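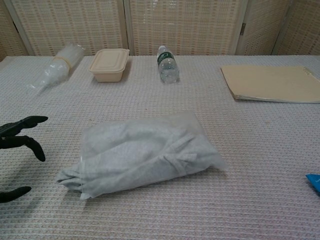
When we started writing down house rules for the tabletop work at Nanlow, I thought we would fill one page and be finished by lunch. We are now on our 8th revision, and I have grown very fond of every one of them (my colleagues may feel differently). The rule people ask me most about is the one on soft goods, meaning cloth, bags and anything else that changes shape when you touch it. Take a piece of gray fabric folded inside a thin white plastic bag: the hand should come in from the side with its fingers open, and it should come in slowly. Our limit for the last stretch is 60 millimeters per second, and yes, that feels like watching paint dry!

Home About Gallery House Rules Visits Contact

Welcome to the good practice gallery. I'm Veronika Imhof, and I look after the rulebook that we share with our friends at Camenzind and Druvus. It has 357 entries at present, a good many of them very small, and I have picked out the ones that go best with the table work.

Smooth the cloth before anything goes on it. A wrinkle can catch a fingertip, and a pale cover with an even weave makes it so much easier to spot a stray thread or a crumb.

Keep the other items toward the back. Bottles, a lidded food container, a notebook, whatever is going to be used later can wait along the screens, leaving the middle clear for the piece being handled.

Caps on, always. We allow bottles to lie on their sides, but one with liquid in it gets its cap checked by hand first, and the person who checked it puts their initials on the sheet.

Bags are picked up by the body if at all possible. The gathered corner looks like a lovely handle, I know, and I argued for it myself for quite a while, but at Trovoleck they found it twisted too often and I have come around to their view.

Every hand gets a wipe-down and a look at the finger joints after 600 grasps, or sooner if the operator hears something they don't like.

The next revision goes out in July. If you have a rule of your own that has served you well, do send it along, even if it's only scribbled down.

Page updated June 6, 2024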